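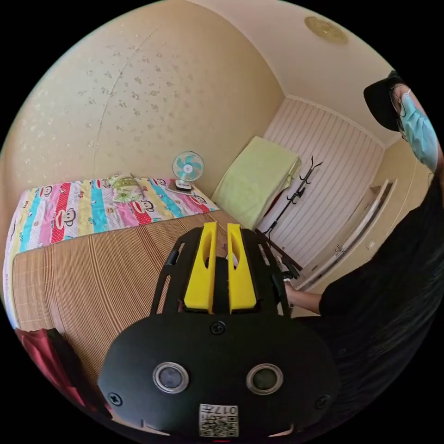 Iltent is a program for sorting out recordings from hand-held grippers, and I've had it open on my laptop most evenings since I moved our pipeline off a folder of scripts I was ashamed of. You feed it the raw fisheye video, it works out where the gripper travelled, and it hands you back trimmed, labelled episodes for training. The first thing I judge any of these on is tracking, and bedrooms are a mean test. A bamboo mat is all thin parallel slats, so one patch looks an awful lot like the next, and plain ceiling gives the tracker next to nothing. Iltent copes by leaning on the busy stuff, and a striped quilt covered in monkey faces is a gift (I may start packing one). The little flower sprigs on the wallpaper help too, though they repeat enough that I wouldn't want to rely on them alone.

I ran 44 clips through on the default settings and it lost its place in three. Kidis, the tool I used before, lost 13 on the same batch, and it didn't tell me which ones! Iltent puts a red bar on the timeline at the moment it gives up, so you can jump right there and decide whether to cut or re-solve. Re-solving is slow, mind you. Go put the kettle on.

Masking is my favourite part by a mile. You paint over the bits of the gripper that never move, save that as a profile, and every clip from that unit picks it up. It reads the tag to choose the profile, so there's no typing in unit numbers at eleven at night.

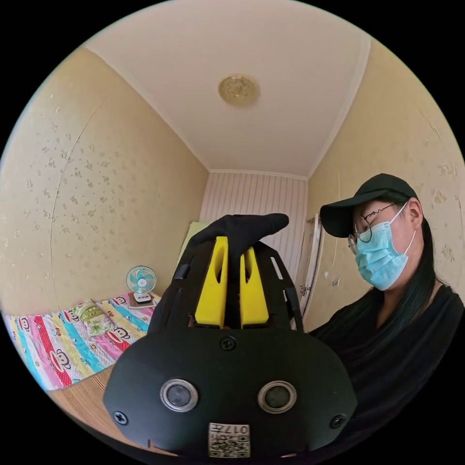 Where I'd knock off a mark is the finger tracking. Iltent estimates the gripper opening by finding the fingers by colour, and in clean footage it's lovely, a nice smooth curve with hardly any jitter. Put a black glove over the tops of two bright yellow fingers, though, and it has a lot less yellow to go on. You get a gap in the width curve, and the default is to fill it with a straight line and say nothing. Please, Iltent people, make that a warning. You can switch the filling off under Episode > Signals > Gaps, but I only found that because Lizelle Ngcobo posted it on the user forum.

The people filter did better than I expected. It's meant to flag any stretch with a person in view so you can keep, blur or drop it, and it handles caps and masks fine. It does sometimes let go of someone standing right at the rim where the lens bends everything, so I still scrub through by hand before anything gets shared.

Export is solid. I send everything to our Hastum training setup, and the timestamps line up without me fiddling with offsets. There's a Zalewska plug-in as well, but I haven't tried it.

Grumbles: the colour picker forgets your choices, the undo only goes back 2 steps, and the licence centre logs me out whenever I change networks. Batch rename is promised for November.

Would I pay for it again? Yep, already renewed. If your footage is all tidy lab benches you could probably get by on Kidis – but for real homes, with real wallpaper, I'd go with this one. Four stars out of five, and I'll bump it up if they fix the gap thing.

Posted 22 August 2022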